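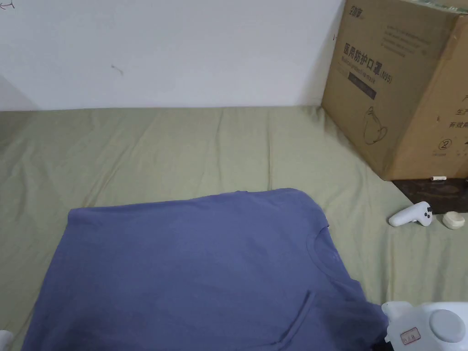 Arorthorpe Household Notes, Issue 21

Washing Cotton in Hard Water: Testing, Dosing, and Stripping Buildup

By the Arorthorpe editors | 1/11/24
2,378 shares

Hard water contains dissolved calcium and magnesium. Both react with soap and tie up part of the cleaning agents in detergent. The minerals and the spent detergent then settle in the fabric. Cotton treated this way goes stiff, whites turn gray, and towels stop absorbing well. The steps below apply to a home washer with no water softener attached.

Step 1. Test the water

Use a strip that reads in grains per gallon. We use the Prorex strip. Run the cold tap for a minute, fill a clean glass, and dip the strip for the time printed on the package. Shake off the excess and compare the color in daylight. Water above 7 grains is classed as hard, and above 10.5 as very hard. Our supply tested at 12 in July.

If the house already has a softener, test at the laundry faucet. Some installations soften only the hot line, so hot and cold should be tested separately.

Step 2. Set the dose

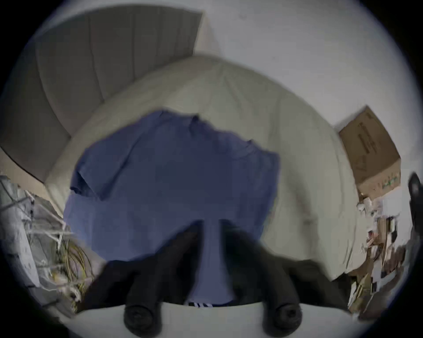

Detergent doses on the package usually assume average water and a medium load. Check the label for a hard water line and use that figure as the starting point. If there is none, begin at the dose for a heavily soiled load and adjust after three washes. Judge the result on a plain item in a solid color, such as a blue T-shirt spread out on a white bed, where pale residue will show against the shirt and loose lint against the bedding. White streaks from powder mean that it did not dissolve. Predissolve the powder in warm water before raising the dose again.

Liquid detergent tolerates cold water better than powder. In winter our inlet reads 58 degrees Fahrenheit, and the Andrade powder leaves grains in the drum at that temperature. The Flullari liquid does not.

Step 3. Add a water conditioner

Washing soda is the cheapest choice. It softens by precipitating calcium, and some of the precipitate can stay on the cloth. Conditioners based on sodium citrate or phosphate hold the minerals in solution, and they rinse out with the wash water.

Put the conditioner in the drum before the clothes. Keep washing soda away from wool and silk.

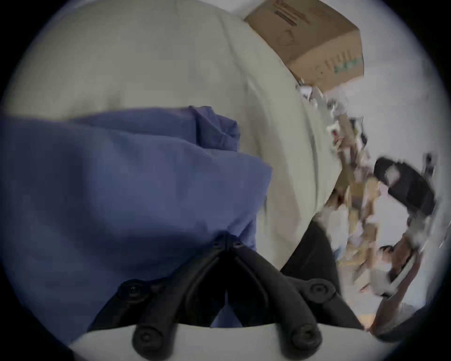 Blue fabric, crumpled.

Step 4. Strip old buildup

Do this only on colorfast cotton that has already been through a normal wash.

1. Fill a tub with the hottest water the care label allows.
2. Dissolve the conditioner at the soak rate given on its package.
3. Add the items and stir them every hour until the water cools.
4. Drain the tub and squeeze the items out without wringing.
5. Run a full wash with no detergent, plus an extra rinse.

Cloudy soak water can be loosened dirt, detergent, or dye. Test a hidden seam first on anything dark. Do not add vinegar or citric acid to a tub that contains chlorine bleach. The mixture releases chlorine gas.

Step 5. Bedding

Wash a duvet cover alone or with pillowcases only. Small items migrate into it and come out unrinsed. Close the buttons or zipper before loading, and fill the drum no more than two-thirds. A duvet insert needs its own cycle and often a commercial machine. 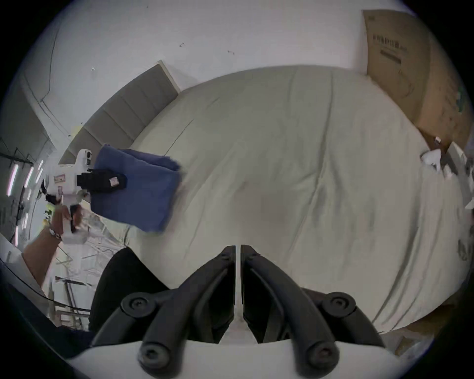 Off-white duvet on a bed.

Dry the cover on medium heat and stop the dryer once to untangle it. Stiffness after drying points to an incomplete rinse. Repeat the rinse before changing the detergent dose.

12 comments

Contact | Copyright Arorthorpe Household Notes | Back to top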